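Visstead cup test

The Visstead cup test is a bench trial for robot grippers in which a soft drink can is moved from one paper cup to another without ruining either. It is named after the town of Visstead, which has not objected. Paper cups were chosen because they are cheap, and because they crumple in a way that is hard to argue about.

A full run is 40 transfers. A crushed cup costs 3 points, a dropped can costs one, and knocking over the table ends the run. 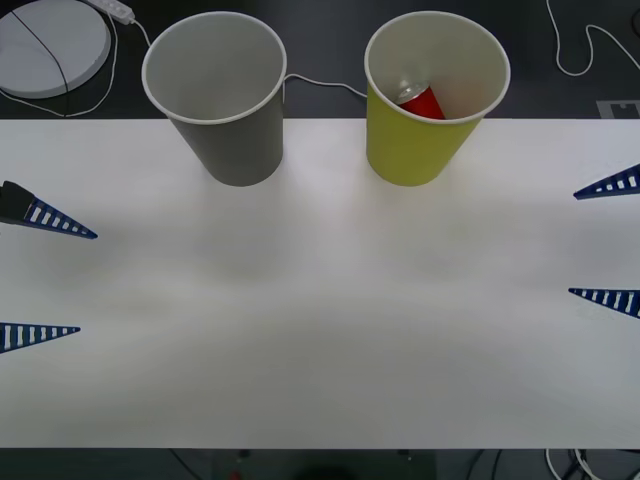
By the Vilavance Bench Encyclopedia staff
Last revised May 1, 2019

Setup

The two cups stand near the far edge of a white table, one gray and one yellow. In the layout shown, the red can lies tipped inside the yellow cup and the gray one is empty. Blue slotted markers point inward from the left and right sides.

Results

The two grippers most often compared are the Bultero, which has two stiff fingers, and the Cropper, which has three soft ones. The Bultero holds the record of 97 points. It also holds the record for cups flattened in one afternoon, at 14. The Cropper has never crushed a cup, though its makers seldom bring up how long it takes to let go of the can.

See also: Paper cup; Grip force; Tabletop trials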